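Subject: Re: [surach-legal] Anyone dealt with letters of request lately?

Kirsten Gill wrote:
> Hello all, does anyone have recent experience of getting witness
> evidence from another country for a fraud case? Our request went off
> in April and all we have had back is a reference number. I'm told
> it is "with the central authority", whatever that means in practice.
> Is it rude to chase? And should we have sent the whole file?
> Kirsten

Hi Kirsten,

Not rude at all, I chase all the time! We had one very like yours on the Drirnora matter (invoices going round three companies, everybody blaming the bookkeeper) and it sat for months before I picked up the phone. The person I got through to was lovely. Our request was in a pile waiting for a translator, and they'd been wanting to ask us which parts mattered most.

Which brings me to your second question. Please don't send the whole file. We did that the first time, almost 100 pages of it, and the poor prosecutor at the other end had to hunt for the bit where we said what we wanted. The second go was 7 pages — a short summary of the facts, the offences with the wording of the law copied out in full, and then the questions for the witness, numbered. That one moved.

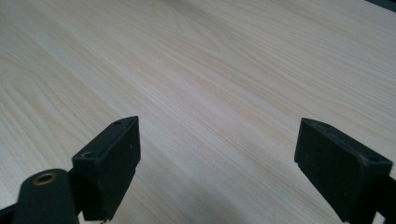 The other thing I'd do is ask whether your people can talk to their people directly before anything formal is sent again. Ľubomír Polák did this when he was on the Kubíček case and swears by it. He sent a draft over by email, they marked it up, and the signed version went in with hardly a comma changed. He's on this list but reads it about twice a year, so write to him off-list if you want the draft. I'm sure he'd share it with the names taken out.

Do check how the evidence can be used as well. Ours came back with a condition that it was for that one case only, and we'd been hoping to use it against the Hitava directors too. We had to go back and ask permission, which they gave, but it cost us another 15 days and a fairly tense meeting with the judge.

Oh, and on the oath — if your court needs the witness sworn in a particular way, spell it out in the request, with the exact words. They'll follow their own procedure otherwise, and quite right too, but you may be stuck with a statement you can't put in.

What language did yours go in, by the way? And did you give them a hearing date? They do seem to like having a date.

Ring me if it's easier, I'm usually at my desk till six.

Maggie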